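Sallora Bench Kit User Manual
Section 8: Laying Out, Straightening and Storing Thin Wires

Revised November
Text: Bernadette Ridgeway. Bench procedures: Jalen Begay.

This section covers the thin wires supplied with the kit and any similar wires you add to it. It explains how to prepare the table, take a wire out of its bag, let it relax, check it from end to end, and put it away so that it can be used again. Connecting wires to the terminal block is covered in Section 9.

CAUTION: Disconnect both ends of every wire before you start. Do not lay out, bend or coil a wire while it is connected to a power supply, even if the supply is switched off.

What you need

The wire or wires to be prepared
A flat, smooth table or mat in a light, plain color
A soft, dry cloth
Paper labels or masking tape
A pen
Hook-and-loop ties (bag 58)
The storage tray (part 131)

A magnifier is useful for checking wire tips but is not supplied. Side cutters are not needed for anything in this section. Leave them in the drawer.

8.1 Preparing the table

1. Clear the table. Remove tools, offcuts and anything with a sharp edge.

2. Wipe the surface with the dry cloth. If it needs more than that, use a slightly damp cloth and let the surface dry fully before going on.

3. Check that nothing sticky is left behind. Old tape residue will pull at thin insulation and can hold a wire in a bend while you are trying to take the bend out.

4. Set your lamp to one side of the table and fairly low. Light from the side gives each wire a shadow, and a raised kink shows up in the shadow before you notice it in the wire.

5. Leave at least 30 inches of clear surface in front of you for the longer wires in the kit.

Note: A pale surface suits dark wires. For white or light gray wires, use the dark side of the mat. A light gray strand on a light gray table is easy to miss and easy to sweep onto the floor with the cloth.

Note: Do not use a tablecloth or towel as a work surface. Fine tips catch in the weave.

8.2 Taking a wire out of the bag

1. Open the bag along its full width.

2. Tip the bag and let the coil slide out onto the table. Do not pull on a loose end that is sticking out of the bag.

3. Find the tie and loosen it. Keep the tie – you will need it in 8.6.

4. Put one finger on the middle of the coil to hold it down, then lift the outer end free with your other hand.

5. Open the coil one turn at a time. If a turn crosses over another, stop and lift it back over. Do not pull it through.

6. Put the empty bag in the storage tray, with its printed label facing up.

If two wires come out of the same bag tangled together, work on the shorter one first. Follow it from one tip and lift it clear of the other wire at each crossing. Most tangles in this kit have only one or two real crossings and come apart quickly once the wires are spread out.

CAUTION: Never free a tangle by pulling both ends. A loop that is pulled tight becomes a kink, and a kink in a thin wire usually stays.

8.3 Letting the wire relax

A wire that has been stored in a coil will not lie straight at first. It will settle into a wide curve or an open loop. This is normal and does not need to be corrected right away.

1. Lay the wire down in whatever shape it takes without force.

2. Move each end away from the middle so that the wire does not lie across itself.

3. If part of the wire lifts off the table, roll the wire a little between your finger and thumb until that part lies down. The lifting is caused by twist, and rolling takes the twist out.

4. Leave the wire alone for a few minutes. In a cold room, leave it longer. Wires that have come out of an unheated garage or shed should be left overnight.

5. Do not put weights on the wire. Do not use a hair dryer, heat gun or iron.

Note: If you are laying out several wires, keep a hand's width between them. Give each one its own area of the table and write the wire number on a label beside it before you go on to the next.

8.4 Straightening

Straightening is needed only for wires that will run along the channel in the base. Wires that hang free can be left with their natural curve.

1. Hold the wire lightly at one end, just behind the tip. Do not hold the tip itself.

2. With the cloth folded over the wire, draw the cloth slowly along its length. Use light pressure.

3. Turn the wire over and draw the cloth along it again in the same direction.

4. Lay the wire down and look at it. A slight curve is acceptable. Stop when the wire can be placed in the channel without springing out.

5. For a single stubborn bend, place the bend over the tip of your finger and press gently on both sides in the opposite direction. Do this in small steps.

Do not use pliers on any part of the wire. The jaws mark the insulation, and the marks are hard to see afterward.

Do not run the wire over the edge of the table. It will curl more tightly than it did before.

8.5 Checking the wire

Check every wire before its first use, after any repair, and whenever it has been stored for a long time.

1. Begin at one tip. Confirm that the tip is firmly attached and that it is straight. A loose tip will turn when you roll it between your fingers while holding the wire still.

2. Follow the wire with your eye and one fingertip. Feel for flat spots, nicks and hard places.

3. Look for any change in color or shine. A pale line across a dark wire often means the insulation has been stretched.

4. Check the part just behind each tip with extra care. Most breaks in thin wires start there.

5. Continue to the other tip and repeat step 1.

6. If the wire passes, mark its label with a tick. If it does not, mark the label with a cross and put the wire in the left-hand pocket of the tray. Do not put it back with the good wires.

What to do with a wire that has failed:

Loose tip: the wire can be retipped. See Section 11.

Nick or cut in the insulation: discard the wire. Do not cover the damage with tape.

Sharp kink that does not come out under 8.4: discard the wire.

Flat spot with no break in the surface: the wire may be used where it hangs free, but not in the channel.

Strands showing at the end: discard the wire unless the bare part is short enough to be trimmed and retipped.

Replacement wires are sold singly and in sets. Give the wire number from the bag label when you order. If the label is lost, measure the wire after it has been through 8.3 and order by length.

8.6 Coiling and storing

1. Lay the wire on the table. Hold one end against the surface with your finger.

2. Bring the other end around to make a loop as wide as your palm. Do not wrap the wire around your fingers.

3. Make the next loop the same size and lay it on top of the first. As you bring the wire around, let it turn between finger and thumb so that the loop lies flat.

4. Continue until a short tail is left. Leave the tail on the outside of the coil where you can find it.

5. Put one tie around the coil, opposite the tail. Close it so that it holds the wires together without pressing them flat.

6. Slide the coil into its bag and press out the air. Seal the bag.

7. Place the bag in the storage tray with its label facing up. Put the longest wires at the bottom.

If the coil springs open in step 4, the loops are too small. Undo it, let the wire relax again as in 8.3, and start over with larger loops.

Store the tray indoors, away from radiators and direct sun. Do not store anything on top of it. The lid is not made to carry weight.

8.7 Common problems

The wire will not stay on the table. It is twisted. Pick up one end, let the rest hang down freely, and wait for it to stop turning. Then lay it down again.

The wire curls back after straightening. It was too cold, or it was drawn through the cloth in both directions. Let it rest, then repeat 8.4 in one direction only.

One end is hard to find. Start from the end you can see and follow it around. Do not lift the whole wire to look for the other end.

Two wires look the same. Compare them at the tips, side by side, before looking at the rest. If there is still doubt, measure them both.

The label has come off. Put the wire aside and identify the others first. The one that remains can then be matched to the empty bag.

8.8 Before you go on to Section 9

Every wire you plan to use should now be lying separately, labeled and checked. Put the remaining bags back in the tray and close the lid. If you are stopping for the day, coil the loose wires as in 8.6. Wires left out overnight should be covered with a clean sheet of paper to keep dust off the tips. 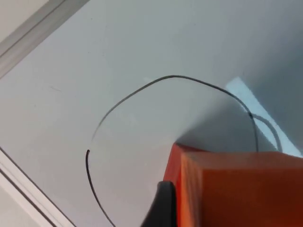 Reading time: 8 minutes

Thin dark wire lying in a large, open loop on a smooth, pale gray surface. A loop this wide can be left as it is during step 4 of 8.3. The slightly thicker tip at the end is the place to begin the check in 8.5.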